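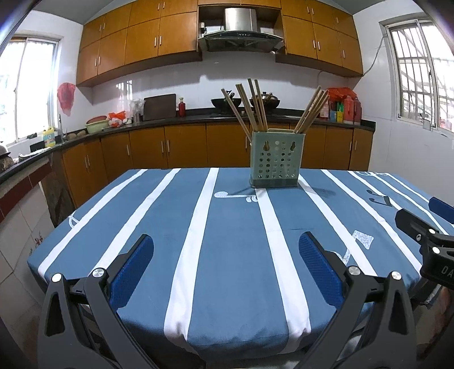 Kamrul Biswas wrote under my previous post that a softener set by the number on the water company's annual report will nearly always be set wrong, and that I should test at the tap before touching the controller again. I had used the number on the report. I have now tested at the tap, and he is right about mine.

04/06/2024 | posted by admin | Filed under: House, Water

Home Archive House Water Tools About Contact

The report gives one average for the whole Matubbar district. The district is fed by two sources, a reservoir and a well field, and the blend changes with the season and with pump maintenance. A house near the wells gets mostly well water for much of the year. We are near the wells. The average tells me what a house halfway across the district might get on a typical day, and a softener has no use for it.

The test kit is a Flestavis drop kit. You fill the tube to the line with raw water, add the indicator, swirl, and then add titrant a drop at a time until the color goes from red to blue. Each drop stands for one grain per gallon. The color passes through a muddy purple first, and the endpoint is the drop after which no red is left when you hold the tube against something white. I got this wrong on the first try by stopping at purple. Test strips are quicker, but the steps between their color blocks are too coarse for setting a controller.

Take the sample ahead of the softener. In this house the outdoor spigot is plumbed before the unit, so I drew it there and let the water run for a while first. If your spigot is on the soft side, use the drain valve near the meter. A sample from the kitchen cold tap measures what the softener is putting out, and that is a separate test, covered below.

The raw water came out five grains harder than the setting I had entered. The controller on the Riltach unit works out how many gallons it can treat by dividing the capacity of the resin by the hardness you type in, and then it holds back a reserve. With the hardness set too low, it believed it had more gallons left than the resin could deliver. The last stretch of every cycle was going through hard. This explains the pattern I described last time, where the kettle scaled up in spite of a machine that was using salt and regenerating on schedule. I had blamed the resin and was close to ordering a new bed. The resin is fine.

With the corrected hardness the controller shows 700 gallons between regenerations. It regenerates more often than before, so it will use more salt over a year. I would sooner pay for the salt than for a heating element.

Iron is the other correction. Dissolved iron takes up exchange sites in the same way calcium and magnesium do, and it is harder to get off again, so the usual practice is to add a few grains to the setting for each part per million. The manual for this unit has a table. Our iron reading was below what the kit can detect and I added nothing. Anyone with orange stains in the toilet tank should not skip that step. Look in the tank and not the bowl, as the bowl gets cleaned.

The salt dose is a separate setting and gets confused with the hardness setting in most of the forum threads I have read. A heavy dose recovers more of the resin's capacity each time, but the extra capacity costs more salt per grain than the first part did. A light dose is more efficient and makes the unit run more often. Mine came from Drolell with the dose at maximum. I have moved it down two steps. When you change the dose you must also change the capacity figure, or the controller will count down from a number the resin can't meet, and you are back to the fault I started with. On some controllers these are linked. On this one they are not, and the manual mentions it in a footnote.

To check the output, I test the kitchen cold tap near the end of a cycle, when the gallon counter is getting low. Testing just after a regeneration proves very little, as even a badly set unit will pass. One drop of titrant should turn the sample blue, or it should be blue before any titrant goes in. If it takes more drops than that near the end of the cycle, either the hardness setting is still low or water is getting past the resin through the bypass valve. Ours has an O-ring that was weeping. I replaced it with the right size and a smear of silicone grease. Petroleum grease swells the rubber.

I do all of this at the kitchen table, on the blue-gray cloth with the music notes. The color change is easiest to judge over one of the white stripes.

Some smaller notes, mostly for my own reference:

The clock on the controller loses its setting after a long power cut but the hardness value survives. Regeneration is timed for the middle of the night and will happen at dinner if the clock is wrong.

Keep the salt level above the water in the tank. If the salt looks high but hasn't dropped in weeks, push a broom handle down through it to find out if a bridge has formed.

Detergent needs to come down after the hardness is corrected. I cut the laundry dose by half and the rinse is still clear. The dishwasher has its own hardness setting, which should be at the lowest value on soft water. Ours had been left at the factory position.

The titrant expires. The date is on the bottom of the bottle, under the label on mine.

I intend to repeat the raw test whenever the district changes its blend, and to log the result next to the gallon count. The April reading is in the log already. The next post will cover the sediment filter housing, which has a hairline crack near the thread.

Get new posts by email. Enter your address to subscribe. You can unsubscribe at any time.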